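Clelier puts its rental bathrooms on show in Kenham

KENHAM, March. Clelier, the builder behind the Zultutville apartments, has opened its finished bathroom to prospective tenants and says all 216 units will get the same one. The rent starts at 1,222 a month.

The company's leaflet promises "hotel calm." What that comes to is a wall-hung vanity in dark charcoal, grey marble-look veining on the counter and a good deal of pale grey everywhere else. The leaflet does not say who made the counter, and staff on hand this week couldn't say either.

Storage is where the claims get thin. The vanity has two flat doors, and Clelier counts that as "ample for 2 adults." Anyone with more than a mug's worth of toothbrushes may want to look hard at the little wire shelf on the wall.

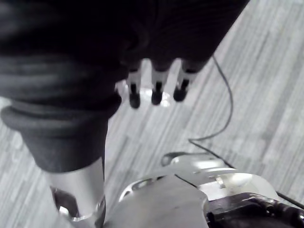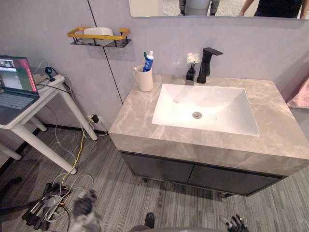
Koskela, the supplier of the fittings, offers a 30-month warranty on faucets and hinges. It does not cover the counter, which Clelier says is the tenant's job to keep free of stains. A cleaning guide was promised at the opening and had not been printed by noon.

Tenants at Clelier's earlier Kenham building were told their bathrooms would be maintenance-free, and repair requests there are still open. The company says those are being handled. Applications close at the end of the month.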